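Garment Care and Storage
Unit 7: Folding button-front garments
Instructor: Sunee Kamolrat

Scope. Shirts and shirt dresses with a full front placket. Knits are covered in Unit 8.

7.1 Surface. Use a flat table longer than the garment. Wipe it down first. Crinkled weaves pick up lint easily.

7.2 Laying out. Place the collar at the far edge and the hem toward you. Fasten the top button, the third, and the last. Smooth from the center outward with the flat of the hand. Do not pull on crinkled cloth, as stretching distorts the texture and the finished width.

7.3 Side folds. Bring each side in to a line 30 mm outside the collar point. Lay the sleeve back along the fold.

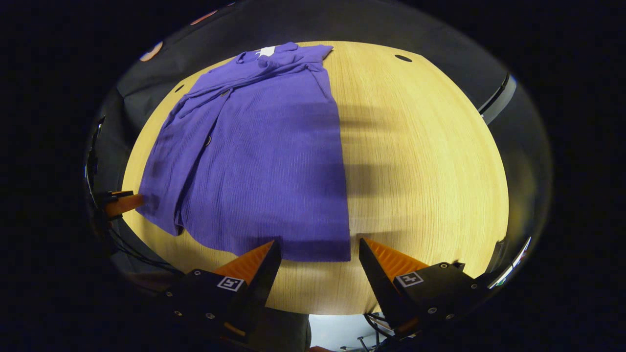

7.4 Length folds. Fold the hem up by one third, then again to the collar. For shirt dresses, use quarters. Target width is 300 mm, which fits the Plustel shelf bins.

7.5 Practice. Fold two garments of different lengths and record the finished width of each. Bring the sheet to Haruna Okabe before the February session.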